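天然石台面的日常养护、渗透防护与退租验收标准应如何统一？
最后更新：2022年6月26日

Nendorico公寓管理处

本管理处负责一处已投入使用11年的租赁公寓，各户厨房均采用天然大理石台面，水槽嵌装，墙面为瓷砖。近期在办理退租验收时，就台面状况与住户发生的意见分歧明显增多，现将有关情况说明如下，请有经验的单位予以指教。

分歧主要集中在水槽周边和龙头底座附近。该处石面普遍出现发白、失光或颜色加深的痕迹。部分住户认为属于水垢，自行清洗即可；部分住户认为属于正常使用的磨损，不应由其承担费用；我处派出的维修人员则有时记为“腐蚀”，有时记为“污渍”，前后用语并不一致，以致同一类痕迹在不同户内得出了不同的结论。住户对此提出异议，我处认为异议有一定道理。

另有一项历史问题。本公寓此前的住户手册仅在“厨房”一节中写明“请保持台面清洁”，对于可以使用何种清洁用品、不可以使用何种清洁用品，没有作出规定。今年5月，一户住户使用市售除垢剂清洗水槽边缘，清洗后石面出现大片哑光区域。该住户表示，除垢剂包装上标注适用于厨房，本人并无过错。我处查阅手册后，亦无法指出其违反了哪一条款。

现拟对住户手册和验收表格一并进行修订，请教以下事项：第一，水垢、酸蚀和渗色三类痕迹，在现场应如何区分；第二，台面防护剂是否需要定期重涂，由哪一方负责较为妥当；第三，验收表格中的用语应如何确定，方能使不同的验收人员得出大体相同的结论。瓷砖填缝的清洁问题，如有意见，也请一并提出。

我处尚未确定是否聘请外部石材养护单位，故暂不需要报价，亦请勿在回复中附联系方式。

Clumton物业服务中心

贵处所述情形，在使用天然大理石台面的物业中较为常见。本中心曾对所辖住宅的同类问题作过整理，现将内部通行做法摘录如下，供参考。

关于三类痕迹的区分。水垢系水中矿物质在水分蒸发后的沉积，附着于石面之上，以指腹轻触可感到略有凸起，边缘往往沿积水的轮廓分布。酸蚀系酸性物质与大理石中的碳酸钙发生反应所致，石面本身受到损伤，痕迹处光泽降低，侧光观察尤为明显，手感可能略为粗糙，但其上并无附着物。渗色系液体或色素进入石材孔隙所致，表现为颜色加深或出现染色，光泽通常不受影响。三类痕迹可以同时存在于一处，水槽边缘尤其如此，验收人员应分别记录，不宜合并为一项。

现场判断时，建议先以中性清洁剂擦拭并完全擦干，待石面干燥后再行观察。潮湿的石面颜色偏深，极易误判为渗色。本中心早年的若干争议，即因验收人员在住户刚刚完成清洁之后立即查看所致。此后本中心规定，台面一项安排在全屋验收的最后进行，其间不得再使用厨房水源。

关于清洁用品。住户手册中应当写明，天然大理石台面只可使用中性清洁剂，禁止使用醋、柠檬酸、含酸的除垢剂和浴室清洁剂，亦不得使用研磨膏、钢丝球。仅写“请使用合适的清洁用品”是不够的，住户对“合适”的理解各不相同。贵处提及的除垢剂一例，产品标注适用于厨房，多半针对不锈钢和陶瓷而言，并未考虑石材。该例中手册既无规定，本中心认为不宜向住户全额追偿，可考虑由双方协商分担，或由贵处承担后以修订手册作为了结。

日常稀释比例亦应写入手册。本中心采用的做法是在1000毫升清水中加入少量中性洗涤剂，以软布蘸取擦拭，再以清水过一遍，最后擦干。洗涤剂用量过多会在石面留下一层薄膜，久之发暗，住户往往误以为石材变质。

下列一问一答摘自本中心发给住户的说明页，可供贵处直接改用。 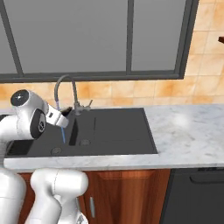 大理石台面涂过防护剂以后，还会不会被柠檬汁或醋损伤？

仍然会受到损伤。渗透型防护剂的作用是减缓液体进入石材孔隙，为住户争取擦拭的时间，对于酸性物质与石面之间的反应没有阻隔作用。酸性液体滴落后，应当立即以湿布吸除，再用清水擦拭并擦干。

关于防护剂由谁负责重涂，本中心的规定是由出租方负责。理由有二。其一，涂布前需将台面彻底清洁并充分干燥，涂布后需在规定时间内擦除余液，操作不当会形成难以去除的斑块，由住户自行操作风险较大。其二，由出租方统一施作，方能保存完整记录，退租时有据可查。住户的义务限于日常清洁和及时报修。

重涂的间隔不宜一概而论。石材品种、使用频率和所用产品均有影响，应以产品说明和现场试验为准。现场试验的方法较为简单：在干燥、洁净的台面上滴数滴清水，静置片刻后擦去，如该处颜色明显加深，说明水分已经渗入，防护效果下降，可以安排重涂。试验应当选择水槽旁和灶台旁各一处，台面远端使用较少，其结果不能代表全部。

关于验收用语。本中心的表格中，台面一项不设“良好”“一般”“较差”等综合评价，只列“沉积物”“失光”“变色”“崩缺”“裂纹”五栏，每栏填写位置和尺寸。综合评价因人而异，是产生争议的主要来源。改用分栏记录后，验收人员无须当场判定责任，责任由管理处对照入住时的记录另行认定。因此，入住时的记录必须采用同一份表格，并由双方签字。如入住时未作记录，退租时再详尽的表格亦无多大用处。

贵处现有住户入住时均未使用此类表格，本中心建议在手册修订后统一补做一次现状登记，登记之前已存在的痕迹一律不予追究。此举可能使贵处承担部分修复费用，但可避免逐户争论。

Gromo建筑饰面养护部

上一答复对防护和验收的说明较为完整，本部基本同意，仅就若干技术细节及瓷砖部分作补充。

一、关于水垢的清除。水垢附着在大理石表面时，常规的酸性除垢方法不能使用，这是处理石材与处理不锈钢、瓷砖的根本差别。较薄的水垢可先以湿布覆盖使之软化，再用塑料刮片以较小角度轻推，刮片不得使用金属材质。较厚者应交由专业人员处理。贵处可在手册中说明，水垢的预防远比清除容易，每次用水后将龙头底座周围擦干，即可避免大部分沉积。

龙头底座处的密封胶也应列入检查。密封胶老化开裂后，水分会从缝隙进入台面下方，石材由下向上渗湿，表面擦干之后仍见深色，这种情形与住户的清洁习惯无关，不应计入住户责任。本部在检查中多次发现，管理方将此类深色记为住户污损，拆开后才知密封早已失效。建议在现状登记时将密封胶状况单列一栏。

二、关于酸蚀的修复。轻度失光可由专业人员以大理石专用抛光粉处理，范围较大或手感明显粗糙的，须先研磨再抛光。需要提请注意的是，局部抛光后，修复处与周围旧面的光泽往往不同，住户或验收人员可能认为修复不合格。妥善的做法是在施工前书面说明这一点，必要时将整段台面一并处理。哑光面和亮光面的工艺不同，施工前应先行确认原饰面类型，不能一律抛至高光。

三、关于渗色。油性和水性色素的处理方法不同，一般采用敷剂吸附，敷剂干燥后取下，视效果重复进行。敷剂不得混用，浅色石材在处理前应于不显眼处试做。渗色时间较长的，不能保证完全去除，凡承诺可以完全去除的，贵处宜持审慎态度。

四、关于瓷砖及填缝。

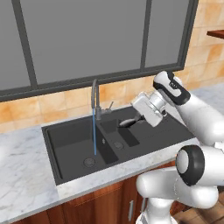
厨房墙面瓷砖本身一般较为耐污，问题多出在填缝。水泥基填缝剂有孔隙，油烟和水汽长期作用后会变深，住户常以为是霉变，使用漂白类产品反复擦洗，结果填缝表层粉化，更易吸附污物。正确的做法仍是使用中性或弱碱性清洁剂，以软毛刷沿缝清洗，再以清水擦净。确属霉斑的，应先查明潮湿来源并改善通风，否则清洗后仍会重现。

使用碱性去油产品时，应防止其流到石材台面上。实际操作中，可先在台面与墙面交接处铺放吸水布，清洗墙面自上而下进行，完成后将台面一并以清水擦拭。漂白类产品与酸性产品严禁混合使用，可能产生有害气体，此条应以醒目字体写入手册，不限于厨房一节。

墙面与台面之间的接缝应当使用弹性密封胶，不宜以水泥基填缝剂代替。台面与墙体受温度和湿度影响时变形不一，刚性材料在该处容易开裂。如贵处发现多户在同一位置出现裂缝，应首先核查当年所用材料，而不必逐户询问使用情况。窗下一段墙面如长期受冷凝水影响，也应列入日常巡查，擦干窗框下沿积水这一项可以写入住户义务，文字务求简短。

五、关于高温。热锅直接置于石材台面，可能造成局部变色或开裂，在水槽开孔的转角处风险更高，该处石材较窄，受力集中。手册可规定，温度超过80摄氏度的器皿不得直接放置，应使用隔热垫。本部承认住户不会逐次测量温度，此数值的意义在于使条款明确，日常宣传时写“刚离火的锅具一律使用隔热垫”即可。

六、关于记录的保存。本部建议每次养护均记录产品名称、批次、施作部位和擦除余液的时间，保存期不少于18个月，并不得短于该户的租约期限。更换防护产品前，应先查明旧产品的类型，表面成膜型与渗透型的去除方法不同，混涂后出现的发黏、发白现象，处理起来相当费时。

上述第一项、第三项中涉及专业处理的部分，均不建议由贵处维修人员在未受培训的情况下自行尝试。

Dewulf租赁住宅事务部

本部的处理办法较为简单：自更换台面时起，全部改用人造石英石，此后未再遇到酸蚀争议。天然大理石不适合出租房屋的厨房，建议贵处在预算允许时考虑更换。

至于过渡期间，可在合同中加一条“台面损坏由承租方负责”，住户签字后即按合同执行。除垢剂一例，住户既已签收手册，本部认为可以要求其赔偿。

Nendorico公寓管理处（补充）

感谢各单位答复。经内部讨论，我处拟采纳分栏记录及补做现状登记的意见，密封胶状况将单列一栏。防护剂由我处统一施作，住户手册中不再出现“合适的清洁用品”一类表述。

第三份答复提出的更换台面一事，已转交预算部门，目前没有更换计划。合同加列条款一事，我处认为过于笼统，未区分正常使用与不当使用，暂不采用。除垢剂一例所涉住户签收的手册中并无禁止规定，我处已决定不予追偿，台面由我处安排修复，修复前将按第二份答复的提示，书面告知该户光泽可能存在差异。

尚有一点请第二份答复的单位予以明确：部分住户家中的台面防护剂系由前任管理单位施作，产品记录已经遗失，既不知其为成膜型抑或渗透型，应如何着手？

Gromo建筑饰面养护部（补充）

记录遗失的，可先在水槽下柜正上方的台面边缘等不显眼处作小范围检查。以塑料刮片轻刮，如有薄片或蜡状物脱落，多为成膜型，须先行去除，去除剂亦应经过试做后方可使用。无脱落物的，再以滴水法检验吸水情况；颜色不加深的，可暂不处理，登记后留待下次检查。各户情况可能并不相同，请勿以一户的结果推及整栋。

联系本站　|　版权所有，未经许可不得转载　|　返回顶部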